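Workshop Course in Home Automation Builds
Unit 6 handout: Hand-held two-finger grippers for cloth
Prepared by Geert Verbruggen

Read before the session. Bring the Unit 5 parts tray and your printed fingers.

6.1 Scope

Unit 5 ended with a finger assembly that opened and closed on the bench. In this unit the assembly is put on a handle and used on fabric. There is no motor yet. The operator's hand supplies the closing force, and the arm work starts in Unit 8 with the Gano controller board.

The reference build for the course is called Troten. Your own build may differ in plate shape and arm length, but the mounting holes for the fingers must match the Unit 5 drawing or the parts will not swap between groups.

6.2 Finger geometry

Each finger has a long opening through it. The opening lowers the mass and lets the tip bend slightly under load. A solid finger of the same outline was tried in an earlier version of the course and tended to push the fold out ahead of the tips.

Cloth is picked up by making a fold and closing on both sides of it. The procedure for a garment lying flat is:

1. Open the fingers to a little more than the width of the fold you want.
2. Lower the tips until both touch the fabric. Do not press into the surface underneath.
3. Close slowly. The fabric between the tips should rise into a ridge.
4. Stop when the ridge is held. Further closing only bends the fingers.
5. Lift straight up for a short distance before moving sideways.

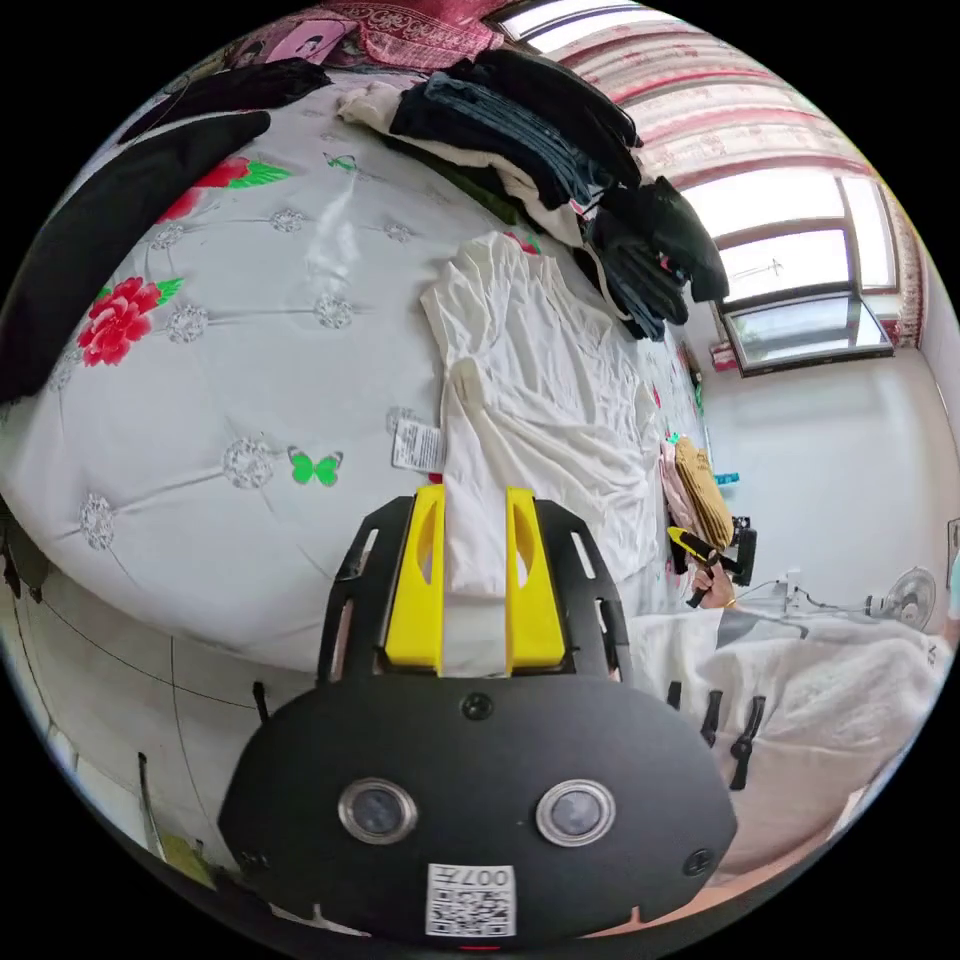 Fig. 6.1. Yellow fingers closed on a fold of a white T-shirt.

If the fingers close and no ridge forms, check the tips for wear first. Smooth tips slide. A light pass with sandpaper across the contact face is usually enough. If the bedding or table cover comes up along with the garment, the tips are too low at the start of step 3.

6.3 Side arms and plate

The side arms carry the fingers forward of the rear plate. They are slotted to save material and to give access to the finger screws with a straight driver. Tighten the arm screws before the finger screws. When the order is reversed, the fingers are pulled out of line and the tips meet at an angle.

Print the arms flat on the build plate. Arms printed upright split along the layers near the slots. Groups using Leemans filament should dry the spool overnight, and should keep the first layer slow.

Check tip alignment as follows. Close the fingers on a strip of paper and pull the strip toward you. It should drag evenly across its width. If it turns as it comes out, one finger is ahead of the other. Loosen, shift, and repeat.

6.4 Cycle test

Before working with fabric, run the closing mechanism by hand for 600 cycles without load. Inspect the pivots, then run 325 more with a folded cotton strip between the tips. Write down any cracking noise and the cycle at which it was heard.

The printed pivots are rated in this course for 4,000 cycles. That figure is a rule for replacement and has no safety margin for parts printed at low temperature. Replace the return spring at 1,000 cycles if you use the Brollico kit as supplied, or fit the heavier spring from the shared drawer and leave it in.

6.5 Two-gripper work

Large pieces such as sheets are handled with two grippers, one at each of two corners. The grippers are not linked, so the spacing between them depends on the operator. Too little spacing leaves a sag in the middle. Too much pulls a corner out of the tips, and it is nearly always the corner with the smaller grip that goes first. 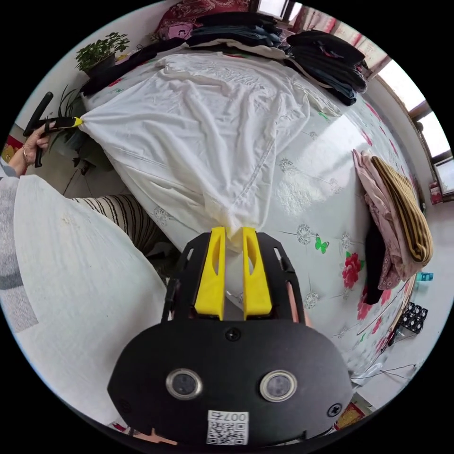 Take in enough fabric at each corner that the hem lies behind the tips. The hem then acts as a stop when tension is applied. On thin sheets the corner should be gathered before closing, as a single layer slips under a fairly small pull.

Tension should come on from both sides at the same rate. Practice the following on a single bed before moving to anything wider:

1. Grip the near corner and hold it still.
2. Grip the far corner with the second tool.
3. Move both tools apart until the edge between them is straight.
4. Lower both together and open the fingers.

Opening one tool early lets the sheet spring toward the other and the edge has to be set again. Call the release out loud if two people are sharing the job.

6.6 To hand in

Submit the cycle log, the paper strip result for each finger pair, and a one-page note on the grip failures you had with fabric. State the kind of cloth, the step at which the grip was lost, and what was changed afterward. Drawings of modified fingers go in the same folder with the group name in the file name.

The September group should use the revised finger drawing. The older one has the lower hole in the wrong position.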